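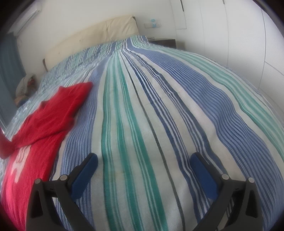
FOR IMMEDIATE RELEASE

Studby opens sign-ups for free "Bed First" laundry and folding evenings in Zustthorpe

ZUSTTHORPE, August 22, 2021 - Studby, the home skills workshop on Koech Street, is opening sign-ups today for Bed First, a free series of evening sessions on the dullest job in the house. Folding. Sorting. Getting the clean stuff off the bed and into the wardrobe before anyone needs to sleep there.

Seventeen evenings in all. Small groups. No charge, no kit to bring except one bag of your own clean laundry.

The series is paid for by a $3,000 grant from Suditz, the bedding store, which is also lending sheets and pillowcases for practice. Studby ran a short trial in March and the waiting list filled up faster than the office could answer the phone. Apologies to anyone still waiting on a call back - you have been moved to the front of the line.

What happens at a session

Everything is done on a made bed. Cover pulled straight, one garment laid out at a time, smoothed, folded, moved to a pile. Then the next one. People who fold on the sofa or standing up tend to end up with a heap, and the heap goes back in the basket. A bed gives you a big flat surface at a decent height and most homes already have one.

"Start with one thing. One. Not the whole bag tipped out," said Kerubo Urio, who leads the sessions. "Lay it down, find the corners, get the creases out with your hand. If you like a striped cover, great, use the stripes. Line the edge up with a stripe and your folds come out straighter than you'd think."

Soft fabrics get an evening of there own. Fleece, felt, brushed cotton, anything that bunches up when you lift it from the middle. The group works on picking up, shaking out and laying flat again, then on rolling as an option for drawers that are too shallow for a stack. 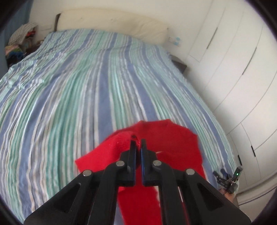
Red fabric lifted from a striped bed cover, one of the soft pieces in a Bed First session.

Other evenings cover:

Fitted sheets, including the deep ones
T-shirts and tops with printed fronts - print in or print out, both ways shown
Duvet covers, getting them on alone
Kids' clothes, sorted by size and handed on
What to do with scraps and single socks

Order may change depending on who signs up. Fitted sheets will run more than once, that was the clear favorite in March.

Why now

Studby asked local households about their laundry habits over the spring. It sent out 1,749 short forms and got 374 back. The most common complaint was clean clothes sitting on the bed at bedtime, then going on a chair, then back on the bed in the morning. Several people wrote that they had bought more storage and it hadn't helped.

"I read all of those forms and I recognized my own bedroom in most of them," said Tatu Ndung'u, program manager at Studby. "We're not going to tell people to own less or buy matching boxes. It's a folding class. You come in with a bag and you go home with the bag sorted, and hopefully you do the next one yourself."

Ndung'u said the team also heard from people who find the usual methods hard on their hands or backs. Each evening will have a slower table, with seating, and participants can work at whatever height suits them. Please mention it when signing up so the room can be set up in advance.

Practical details

Sessions run from 6:30 p.m. and last ninety minutes. Doors open fifteen minutes before. Groups are capped at eight so please cancel if you can't make it, there will be a reserve list for every date. Under-16s welcome with an adult. Masks and room capacity will follow local guidance on the night, check before you travel.

Street parking on Koech Street is limited after 6. The back entrance is step-free.

Bring: one bag of clean, dry laundry, mixed is fine. Please no wet items, the dryer in the building is not availble to the public.

A printed sheet with the basic folds will be handed out at the end of each evening. Copies can also be picked up from the Suditz counter.

How to sign up

At the Studby front desk or by phone during opening hours. Give your name, a contact number and your first and second choice of topic. Confirmation goes out within a week.

Media: reporters and photographers are welcome at any session with a day's notice. Interviews with Kerubo Urio and Tatu Ndung'u on request, mornings preferred.

About Studby

Studby teaches everyday home skills in Zustthorpe - mending, laundry, simple repairs, basic cooking. Classes are open to all residents.

Press contact: Tatu Ndung'u, Studby, Koech Street, Zustthorpe

# # #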